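The Brooch I Swore I'd Never Wear

I came to brooches late, and I blame my aunt. She left me a biscuit tin of them, all tangled together, and for ages it sat on top of the wardrobe while I carried on wearing the same silver studs I'd had since school. Then last February I had a wedding to go to and a very plain navy coat, and out came the tin.

I pinned on a big enamel leaf, felt ridiculous for the whole train journey, and got more compliments than the bridesmaids (sorry, Vaida!). I've been hooked ever since.

Vaida Koppel, whose wedding it was, sells old costume jewellery from a little shop called Plillell, and she's become my supplier, adviser and general bad influence. She taught me to turn a brooch over before I even look at the front. Is the pin straight? Does the catch close with a proper click? Can you see a blob of grey solder where somebody's had a go at mending it? I once ignored all of this and paid £10 for a glass bird that fell off in a car park the same afternoon.

Mending is its own world. I take mine to Tarmo Zariņš at Dornent, who replaced the catch on my aunt's leaf and told me off for cleaning it with toothpaste. Don't do that, by the way. A soft dry cloth is plenty for enamel, and glass stones set with glue hate a soaking.

As for wearing them, I've gone right off the lapel. I like one high up near the shoulder, or 2 small ones close together on a scarf. Thin silk will snag, so I tuck a scrap of felt behind the pin and it spreads the weight nicely. Heavy ones go on wool or denim and nowhere else.
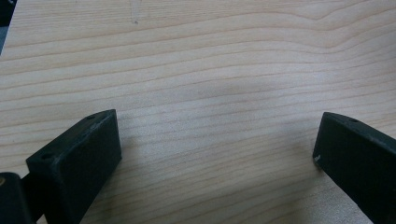
Prices are all over the place. Vaida has a signed Ramanauskas spray in the window at £382, and I visit it like a relative. Most of mine cost less than lunch. Unsigned pieces are where the fun is, and I'd far rather have a drawer full of those than one I was too scared to take out of the house.

My aunt's tin is nearly empty now. The leaf lives on the navy coat, the beetle is on my work bag, and my sister has borrowed the little pearl bow and shows no sign of giving it back.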